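# Replay drifts sideways on fabric demos but is fine on rigid objects. Calibration or sync?

**ollemton_bench**

I maintain the replay and pose-tracking side of a small manipulation stack. Our demos are recorded with a hand-held two-finger gripper that has a fisheye on it, and trajectories come out of a visual-inertial tracker, get smoothed, and go to the arm as end-effector targets. Mugs, boxes and a shoe all replay well enough that I had started telling people it worked.

Then we moved on to clothes folding. Same rig, same code, and on replay the fingers arrive beside the fabric and close with great confidence on nothing. Jeans on a bed are the worst.

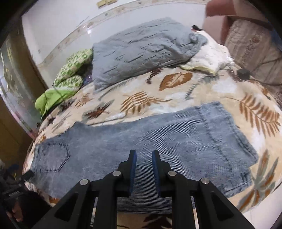
The error isn't constant. At the start of an episode it's a few millimeters, by the first grasp it's 12 mm, and in long episodes it reaches 40 mm, nearly always to the same side. I have 486 fabric episodes recorded this way and would like to not throw them out.

Things I've tried:

- Redid the camera intrinsics, twice. The second time changed nothing except my evening.
- Raised the feature count in the tracker. It ran slower and drifted identically.
- Turned smoothing off. The arm looked nervous and still missed.
- Replayed a mug episode from the same afternoon. Perfect, naturally.

The tracker reports high confidence the whole way through. Is this a camera-to-IMU time offset, or is there something about cloth I should know? Config is the stock Lindeck profile with the gripper mask on.

---

**clititz_dev**

It's calibration. It is always calibration. Print a bigger board.

> **ollemton_bench:** Intrinsics are done twice over, see list.

> **clititz_dev:** Then extrinsics.

---

**feature_creep**

I don't think a time offset fits. A bad offset gives you error that grows with hand speed and shrinks again when the hand stops. Yours accumulates and stays put, so I'd look at which features the tracker is holding on to.

Consider what the camera looks at during a fold. A tabletop with a mug on it stays where it is. On a bed, the person drags the jeans, the blanket under them shifts a little, and every nice high-contrast corner printed on that blanket shifts with it. Your tracker sees a large, well-textured region moving together and concludes that the hand moved. Outlier rejection won't save you, as it goes with the majority, and the majority is bedding. High confidence is the expected symptom. It has plenty of inliers and they all agree on the wrong answer.

The moment to worry about is the grasp, when the camera is close in and fabric takes up most of the view:
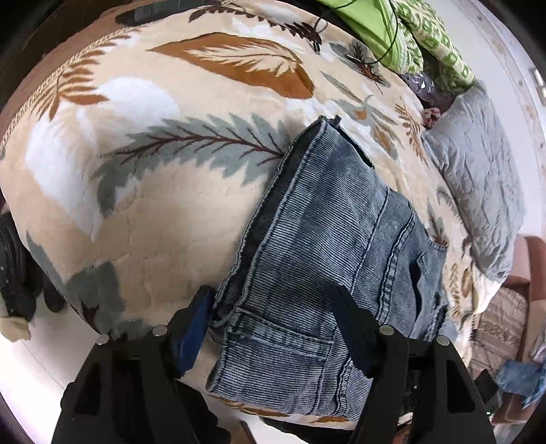
*Ağca Manipulation Group, Perception and Tooling*

We got bitten by the same thing on towels. In the order I'd try them:

1. **Plot drift against gripper width.** Put tracker error and finger opening on one time axis. If the error steps up after each close and goes flat between them, you have your culprit and can skip the rest of the argument. No ground truth? Have the operator start and finish with the gripper in the same stand, and look at the gap between the two poses.

2. **Mask the fabric as well as the gripper.** The stock mask only covers the fingers and body. We run a cheap segmentation model every few frames, carry the mask forward with optical flow, and drop any feature inside it. It doesn't have to be pretty. Be generous while the fingers are closed and include the blanket near the grasp.

3. **Weight the edges of the view.** Walls, furniture and door frames sit out toward the rim of a fisheye, where most profiles throw features away because the distortion is worst. With decent intrinsics (you have two sets) you can let those back in. A boring wall socket is worth more to you than an entire printed blanket.

4. **Trust the IMU through the grasp.** From finger close to a short moment after lift, inflate the visual noise and let inertial carry it. Keep that window short or you'll trade one kind of drift for a more exciting one.

5. **Map first.** Before touching anything, sweep the room slowly, build the map from that, and localize the episode against it with map updates frozen. This fixed more for us than items 2 to 4 put together, and I'm listing it fifth because you can't do it retroactively.

For the recordings you already have, rerun offline with 2 and 3. Offline you can also optimize over the full episode and add a loop closure if the hand returns to where it started. Some will still be bad. Filter on the start-to-end gap and let those go.

One more thing, and it's separate from the drift. Even with perfect poses, open-loop replay on cloth is a poor test. The jeans on your robot's bed won't be lying where the jeans in the demo were. Check poses by replaying in the air against a marker, and save the fabric for a policy that looks where it's going.

> **ollemton_bench:** Did the plot. It's a staircase, one step per grasp. I've now stared at it long enough to find it insulting.

> **feature_creep:** Congratulations, it's the bedding.

> **ollemton_bench:** Masking plus the rim features has the first batch down to 9 mm at the end of long episodes. Segmentation sometimes decides that the pillow is also jeans, but I don't need the pillow, so they can work that out between themselves. Leaving the loop closure to run overnight.

---

**static_friction**

Seconding the sweep. Small warning: do it at the pace of someone looking for their keys. Our operators did it in two seconds flat and the map was soup.

Also check your frame timestamps anyway. Ours came from the recorder's write time and not the exposure, and in the worst file frame 1365 was stamped earlier than frame 1364. It had nothing to do with fabric, but we'd blamed fabric for a month.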